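# Bedding, blankets and the great December refold

Every December I pull all the bedding out of the hall cupboard, spread it over the bed and decide what stays up for the cold months. It takes me most of an evening because I get distracted, and because I keep finding things I'd forgotten we had! This year I wrote the notes down as I went, mostly so I won't have to work it all out again next winter (I always think I'll remember, and I never do).

Some background first, for anybody new to this page. We have one double bed, one fold-out in the back room and a steady flow of relatives. Pushpa stays for a stretch in the winter, Harish turns up whenever there's a train, and everybody has opinions about blankets. Pushpa wants weight. Harish wants nothing tucked in, ever. I want to be able to close the cupboard door.

So, a few things I've settled on after years of doing this badly.

**Sheets live in sets.** I used to keep one pile of flat sheets, one pile of fitted and a sliding heap of pillowcases, and it looked lovely for a day. Now each set goes inside one of its own pillowcases and the whole bundle gets shoved on the shelf. You can grab it half asleep. Seema showed me this years ago and I ignored her for far too long.

**Plaid goes with plaid.** I know, I know, it's supposed to be too much pattern. I love it. We've ended up with so many checks and stripes in this house that keeping them apart would leave half of them in the cupboard forever, so I've stopped trying. Blues especially, they all seem to get along. If you squint, it looks planned.

**Fleece is washed on its own.** It sheds on everything the first few times, and then everything else sheds on it. I run it at 40 with half the soap I'd normally use and no softener at all, which seems to make it go flat and a little greasy. Shake it hard before you hang it up. I don't iron it, and please don't you iron it either, I've done that once and the smell stayed in the room till bedtime.

**Fold soft things in thirds.** Fleece doesn't hold a crease, so halves and quarters slither off the shelf the minute you turn your back. Lay it out flat on the bed, bring the two long sides in, smooth it with your forearm, then roll it from the short end. A roll stays put! I can fit five of them standing up in the old Lameck crate at the bottom of the cupboard, and the crate slides out like a drawer.

**Duvets need air more than they need washing.** Ours hang over the stair rail for an afternoon with the window open, then go straight back on the bed. I bought a Fokex storage bag for the spare one, the kind you squash down, and I have mixed feelings. It saves a whole shelf, but the duvet comes out looking very sorry for itself and needs a day to puff up again. Take it out before your guests are actually in the hallway, is my advice.

**Carrier bags are fine for now.** I'd like to be a person with matching linen boxes. For the moment, odd pillowcases and whatever's going to the charity shop get sorted into bags and moved on before the weekend, or they creep back into the cupboard and I have to meet them all over again next year.

I gave myself 40 minutes for the bed part this time and went well over, no surprise. Still to do: the fold-out mattress cover, the mystery pillow, and a proper decision on the heavy wool blanket that none of us can lift. If you've got a better way with the thick stuff, tell me in the comments, I read all of them.

Red fleece spread out on the checked sheet, with the blue plaid bedding up behind it.

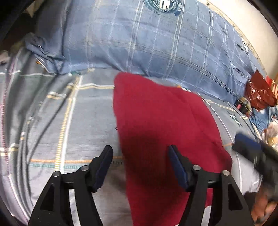
Rocío Herrera: I roll mine too, but I put a wide elastic around each one, otherwise they spring open as soon as my kids go looking for a blanket. For the heavy wool, try folding it over a broom handle laid across the bed, it gives you something to lift by. And thank you for the pillowcase tip, I did all our sets last night and there's a whole empty shelf now.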